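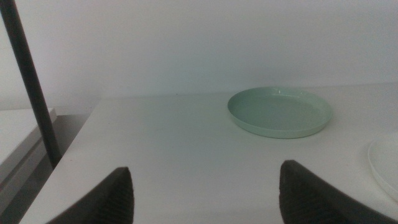
Mint green plate, set toward the back of the table.

How to sort and stack small rimmed plates

Wipe the table first and let it dry. Crumbs under a plate will scratch both the plate and the table top.

1. Lay the plates out flat, one deep, with a gap between them. Keep the colors apart for now – they are easier to check that way.
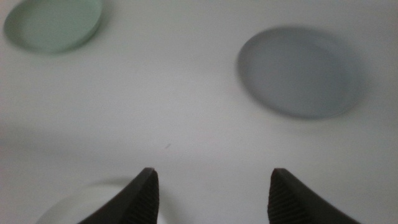

Run a finger along the inside of each rim. Grease collects in the corner where the rim meets the base, and a quick rinse won't always shift it. Rewash any plate that feels tacky.

2. Lift each plate by the rim and look at the underside.
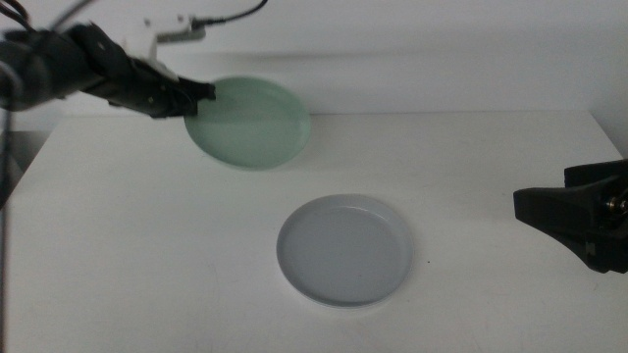 3. Set aside anything cracked or badly scratched. Scratched ones still do fine under plant pots.

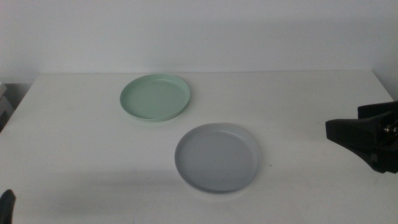

4. Stack by size, largest at the bottom, no more than 6 high. If the stack rocks, take it down and start over – one plate is probably warped.

Posted by Rhodri Bevan in Kitchen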